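Bildseite Formen und Farben, Blatt 17: Kunstobst mit Becher

Stand: 30. Juni 2021
Zusammenstellung: Dorothy Clegg, Kamol Noiphan

Blatt 17 umfasst den Satz Kunstobst mit zugehörigem Becher aus der Sammlung Valgate. Erfasst sind Form, Farbe und Oberfläche sowie die Aufstellung auf weißer Tischplatte. Die Stücke laufen in der Liste unter den Kurzbezeichnungen Becher, Rot, Orange und Gelb. Die Bezeichnungen nach Obstsorte aus der alten Liste bleiben in Klammern erhalten, damit ältere Notizen zuzuordnen sind.

Als Unterlage dient eine glatte, matte Platte ohne Decke. Auf farbigem Karton verschob sich der Ton des Bechers bei den Probeaufnahmen deutlich ins Graue; Karton wird für diesen Satz nicht mehr verwendet. Die Stücke werden ohne Ständer und ohne Klebepunkte aufgelegt. Birnen liegen, Becher stehen mit der Öffnung nach oben.

Lockere Reihe auf dem großen weißen Tisch: hinten der blaugrüne Becher mit Henkel und daneben die rote Frucht, davor Orange, weiter vorn die liegende gelbe Birne. 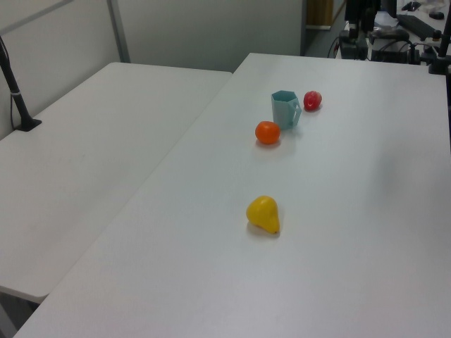 Erdbeere mit hellem Ende und feiner Punktierung, rechts daneben der facettierte Becher.
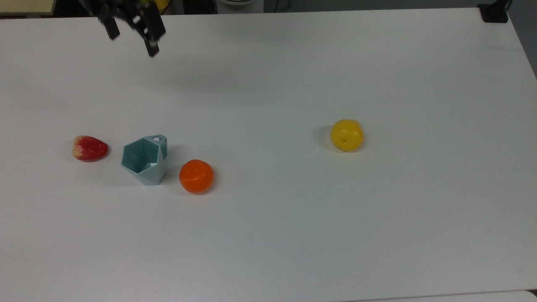
Angaben zu den Stücken

Becher. Kunststoff, Höhe 82 mm. Wandung in ebene Flächen gegliedert, ein Henkel. Die Kanten sind für die Farbbestimmung ungünstig, weil benachbarte Flächen je nach Lichteinfall verschieden hell ausfallen. Gemessen wird deshalb immer an derselben Fläche, links vom Henkelansatz. Der Farbwert ist als Mittel aus 5 Messungen einzutragen, Ausreißer werden mitgeführt und gekennzeichnet.

Rot (Erdbeere). Masse 34 g. Die hellere Zone am breiten Ende gehört zur Bemalung und ist nicht als Abrieb zu führen. Eintrag in der alten Liste durch Keith Haworth: »Kelch fehlt«. Der Eintrag wurde gestrichen.

Orange (Orange oder Mandarine). Nahezu kugelig, rollt auf glatter Platte schon bei geringer Neigung. Vor dem Auflegen Tisch mit der Wasserwaage prüfen. Die Zuordnung zur Sorte ist offen, die Verpackung von Todo nennt nur »Zitrusfrucht«.

Gelb (Birne). Im Liegen stabil, auf dem breiten Ende stehend nicht. Als Länge gilt das Maß von der Stielspitze bis zum Scheitel der Rundung, mit dem Messschieber, ohne Druck.

Reinigung

Mit feuchtem Mikrofasertuch abwischen, danach an der Luft trocknen lassen. Kein Alkohol auf bemalten Teilen. Bei einem älteren Satz von Sequeira hat sich nach Isopropanol die rote Deckschicht an den Rändern gelöst. Den Becher innen mit einem weichen Pinsel entstauben, in den Winkeln zwischen den Flächen setzt sich Staub fest. Fingerspuren auf der Platte stören bei Streiflicht stärker als solche auf den Früchten, die Platte wird vor jedem Durchgang abgewischt.

Lagerung

Kasten Horkalico, flache Ausführung, Fächer mit Schaumstoff ausgelegt. Der Becher liegt im Eckfach, Henkel nach oben. Gelb und Orange nicht im selben Fach ablegen: Bei längerem Kontakt waren auf Gelb matte Stellen zu erkennen. Ob es sich dabei um Weichmacher handelt, ist nicht geklärt. Soledad Alarcón bewahrt ein betroffenes Stück zum Vergleich auf.

Offene Punkte

Farbwert für Gelb fehlt noch. Die Messung vom Oktober ist nicht verwendbar, das Gerät war nicht abgeglichen. Für den Becher ist zu klären, ob der Ton künftig als Blaugrün oder als Mint geführt wird; beide Bezeichnungen kommen in der Liste vor. Korrekturen zu diesem Blatt bitte mit Blattnummer und Kurzbezeichnung an Eimear Keane.

Weiter zu Blatt 18: Schalen und Teller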